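Home Openings Training Room Shifts & Pay Contact

Openings — Plotley floor and training room
Posted in January by Abelardo Benítez

We need people. Two kinds, read both before you write in.

First kind: handling trainers. You work with a hand-held gripper, picking up small stuff and putting it down again, all shift, so the packing cells can learn from how a person does it. Second kind: cell minders. You stand by on the packing floor at Plotley, clear jams, fix what the arm gets wrong, write it down.

Both jobs are with Grastico. Both are new-ish. Trainers started last summer with a handful of folks off the old hand-pack line and now we're short on every shift.

What changed on the floor, so you know what you're walking into. Hand-pack used to be two long benches, everybody elbow to elbow, radio going. Now it's one bench and four cells. The cells do the small cartons. People do the odd sizes, returns, anything with a torn label, anything soft. Fewer people lifting. More people looking at screens and walking between stations. Some like it. Some asked for a transfer to receiving and got it.

Nobody on hand-pack was let go when the cells came in, but hours did move around and two of the overnight slots are gone. Ask about it at the interview, I'll tell you what I know. Not going to put a shine on it in an ad.

TRAINER — what you do

Pick, move, set down. Boxes, cards, stickers, cords, erasers, folders, office and school type items mostly, because that's what the Saavedra account ships. Light things. The hard part is doing it at a normal pace and not getting fancy. If you fumble, you fumble, keep going, flag it on the sheet after. We want the fumbles too, just marked.

Sessions are done at desks, in rooms with other furniture in them. The cells are going to end up next to real benches with real clutter so a bare table doesn't teach much.

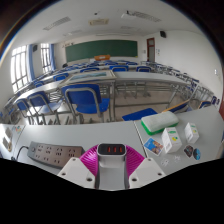 Ploteo wants it said that the wrist gets tired before the hand does, and that anyone coming over from the tape guns should ask for the short sessions the first week and not be a hero about it. Also that it is dull for the first two days and then you start noticing how you pick things up at home, which drives the family crazy.

OK so on that — short sessions are allowed, you don't need a note. Tell the lead at the start of shift. Breaks are paid, ten minutes after every block, and take them standing up or walking if you can. We swapped people between left and right hand for a while and it helped some. Not required.

A normal trainer shift has a target of 336 picks. It's a target. It was 400 in the fall and that was too many, people rushed and half of it had to be redone, so it came down. No bonus for going over, please don't go over.

CELL MINDER — what you do

You get two cells. You watch for:

— double picks, when it grabs two flat things stuck together
— crushed corners
— the arm parked and waiting with nothing in the tray
— labels facing down

You stop it, open the gate, fix it, close the gate, start it. Lockout training is two days and you do not touch a gate till you've passed. No exceptions, doesn't matter how long you've been in the building.

Minders also do the stop log. Every stop gets a line. Last month's log ran to 1741 lines for the whole floor, and going thru it is how we found out the thin card sleeves were the problem and not the arm. So write what you saw, in plain words. "Stuck again" is no use to anyone.

The thing the hand-pack people complain about most is pace. On the bench you set your own. With the cells you wait and wait, then three things go wrong at once. If that sort of day makes you crazy, trainer is probably the better fit. If sitting at a desk repeating yourself makes you crazy, minder.

WHO WE WANT

Anybody steady. Warehouse or packing background is nice. No computer background needed, the tablet has big buttons. You need to be able to stand for most of a shift (minder) or sit for most of one (trainer). Reading and writing short notes in English or Spanish, either is fine, the log takes both.

Current hand-pack and receiving staff go first. If you're already in the building, tell your lead and email me, you dont need to fill in the long form. Your rate doesn't drop if you switch, and you've got six weeks to change your mind and go back to the bench. After that it depends on openings.

Outside applicants, long form please. Pick up at the Plotley front desk.

PAY AND HOURS

Trainer training week is a flat 475, then the regular hourly rate for grade two. Minder is grade three from the day you pass lockout. Day and evening shifts for both. Day starts at 6:30, evening at 2:45. Overnight is minders only and there's one slot.

Part time OK for trainers, three shifts a week minimum. Minders full time, sorry, tried it the other way and the handoffs were a mess.

WHAT HAPPENS TO THE TRAINER JOB LATER

Gets asked every time. I don't know how long we will need trainers at this level. There's a second round of items coming from Saavedra, bigger and floppier, so there's work through that at least. After that people get offered minder training first, before we post outside. That part is in writing and you can have a copy.

The sessions record your hands and the desk and whatever else is in the room, so phones and personal papers go in the locker. You sign a form on that. Read it, it's one page.

HOW TO APPLY

Come by Saturday morning, 9 to noon, side entrance at Plotley, the one by the bike rack. You can try the gripper for ten minutes and walk the floor with a minder. Closed toe shoes or you stay behind the yellow line. Bring the form if you have it. If you cant make Saturday, leave your name and number at the front desk and say which job, and I'll call back after evening shift starts.

Interviews are short. Two questions about the work, one about hours, then yours.

Last updated: January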